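## Chapter 2: A Place for the Pepper

Most kitchens contain a system for storing spices, and most systems were abandoned before supper. Chaimae Cherkaoui, who began visiting households in Ascombe in 2012, noted where 1018 jars, tins and bottles were kept. Only 79 stood where their owners had said they would.

The trouble begins with packaging. A shallow raised shelf suits small things, so the small bottle and the tins go up, and the tall stuff is left on the table to wait for a better idea.
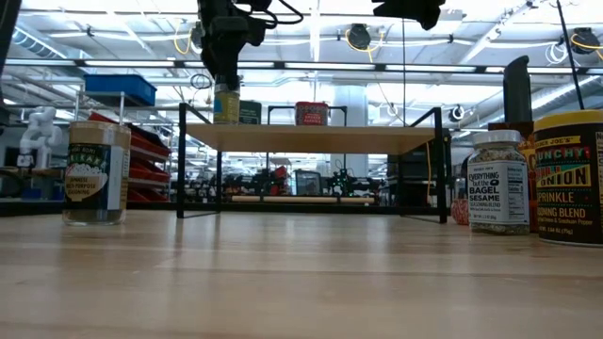

Khadija El Idrissi, in her Mastia lectures, called this leftover group "the crowd". It gathers at the edges of a work surface and grows in the night. A seasoning blend bought for one bagel may live there for years, next to a chilli and onion sprinkle that goes on everything and so can never be put away.

Sorting begins by bringing the crowd out into the open. Keep single spices, such as black pepper, thyme and smoked paprika, apart from the blends. Then look at how much is left in each. A jar with a cork stopper and a little red at the bottom takes up as much room as a full one, and is defended more fiercely.

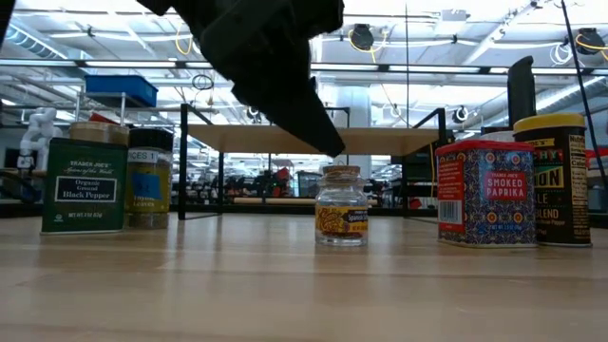

Labels deserve a word here. They face forwards on the day of sorting and seldom afterwards. For anything stored below eye level, the lid matters more — a cook looking down sees only a set of circles, and two black ones will be confused by the second week. Colour helps, as does writing on the top.

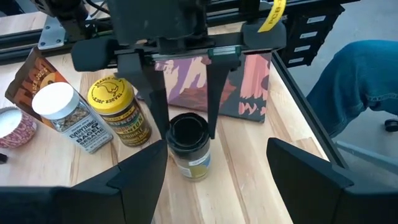 In this chapter we compare three ways of ordering a shelf: by size, by use and by alphabet. The last has loyal supporters in Fledulmont, where allspice is always easy to find. Before reading on, take everything out of your own cupboard and put it on a table. Allow about an hour, and clear the table first.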